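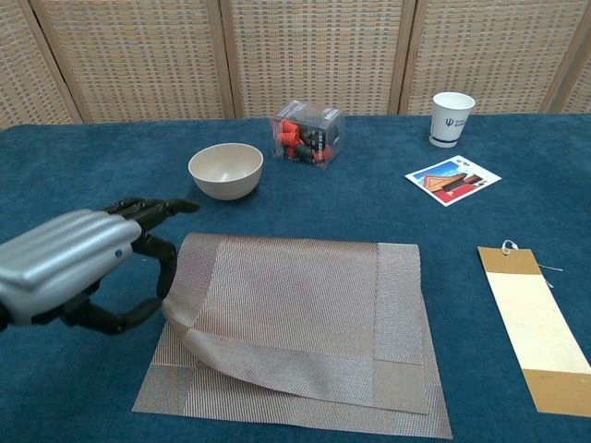
Peadar Brophy wrote in to say that his placemat episodes were all being rejected at review, and asked whether the mats were at fault or the operator. He had been stacking them square, edge to edge, and the fingers kept taking both at once.

Square stacks are the usual cause. Tips for recording table-clearing examples with woven mats follow.

Offset the top mat. Leave a strip of the lower one exposed along two sides. The operator needs a visible edge to aim for, and so does the model later on.

Pinch at a corner and peel. Bring the thumb under and the fingers over, then raise the corner until the weave bends before moving the hand sideways. Dragging the mat flat pulls the lower one with it.

Use a felt cloth under everything. Felt holds the bottom mat in place. On bare varnish at the Cleltbridge kitchen we lost 15 episodes in one session to sliding.

Brush the cloth between sets. Crumbs and lint under a mat change how it lies. A dry clothes brush is enough. Do not use a damp sponge on felt; it mats the nap and leaves marks that show in the recordings.

Leave other things on the table. A bowl, a paper cup, a card or two. Shift them every 20 episodes and write the change in the log. A model trained on a bare table tends to fail on a set one.

Keep light items out of the sweep of the mat. A lifted corner will catch an empty cup on the way across. If it tips, stop the episode, label it "contact" and keep the file.

Start each episode with the hand clear of the mat and end it with the hand clear again. Trim nothing by hand. The Gomlow script finds the start and stop points from finger motion.

Flatten curled mats overnight under a baking sheet. A mat that has been peeled from the same corner all day takes a set, and the later grasps become easier than they should be. Rotate the stack a half turn every 15 episodes.

Record failed grasps as well. Use 4 labels: clean, double, slip, contact. The old Cronin sheet had a column for "other," dropped in July. Anything that does not fit goes in the notes field.

Wash cotton mats before first use. Sizing makes them stiff. Paper and vinyl weaves only need wiping.

Last revised 7 Mar 2026. Filed under: Table and Linen, Recording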